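Desktop Refurbishment: Board Inspection and Processor Seating
Project report, Sinanley Technical College
Hardware Maintenance, second-year option

1. Purpose

The project set out to return a used Juvura desktop computer to working condition and to write a procedure that another group could follow without help. The machine came from the college's storage room, where it had been kept since January. It had a complete case and board but no record of past repairs. This part of the report covers the motherboard and the processor socket. The power supply and the drives are treated in part two.

2. Preparation

The side panel was removed and the case was laid flat, so that the board could be worked on from above. The power cord was disconnected and the power button was held down for 30 seconds to discharge the supply. Dust was cleared with a soft brush, working from the memory slots toward the edge of the board. Compressed air was kept for the slots themselves.

The cooler was taken off next. Old thermal compound was wiped from the processor with lint-free cloth and 90 percent isopropyl alcohol. Cleaning took 6 minutes, plus drying time. The socket was then inspected with the processor in place.

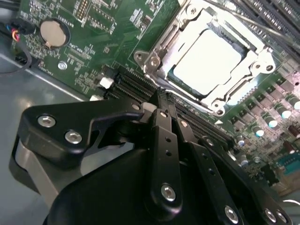 Project group 4, Hardware Maintenance
April 19, 2021

3. Socket and processor

The processor sits inside a silver metal retention frame with rounded mounting ears. A thin retention lever runs out from the socket area. The green substrate shows as a narrow band at two edges of the heat spreader, and this band was used as a reference when checking that the part was level. An uneven band would call for reseating.

To reseat, the lever is released and raised fully, and the processor is lifted straight up by its edges. The alignment marks are matched before it is lowered again. No downward force is applied by hand. The lever supplies the pressure.

4. Memory slots and battery

The black memory slots were checked for debris along the gold contact rows. White latches were opened and closed to test their travel. The round coin cell in its black holder was measured with a Brostwood multimeter and then replaced, as the clock had reset to its default date at each start.

5. Results

The machine completed its self-test on the second attempt. On the first, one memory module had not been pushed in far enough. The Min test program was then run for 1,000 passes with no errors logged.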